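# Two-finger gripper lets go of small things when the arm turns

We're putting together a pick-and-place setup in a shared workshop. Two-finger gripper with textured pads, first job is taking a computer mouse out of a cardboard box and setting it on the table. Straight lifts are fine. When the wrist rotates, the mouse slips down between the pads. Force is at 40 percent. Should I raise it or change the pads?

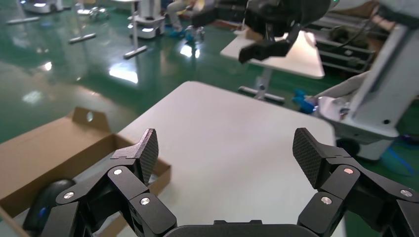
**Brayan Espinoza**

Leave the pads alone for now. A mouse has curved sides, so you're probably only touching it along a narrow strip. Grab it across the widest part and bring the force up to 60 or so. Then check the payload setting. Mine was still at the default and the arm jerked at the start of every turn.

Also slow the wrist joint down. I run mine at a quarter speed while anything is in the grip.

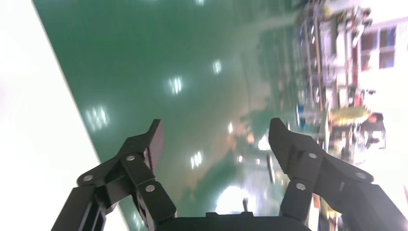 Once that holds, raise the speed a little at a time and do a full set of picks at each step. I did 81 before I trusted it. Write down the joint angles whenever one drops. Mine were all near the same angle, and the fix was a different approach path.

---

**Thanakorn Hemmin**

Had this with a Disimen controller. Updating it to build 1405 helped. No idea if yours is the same.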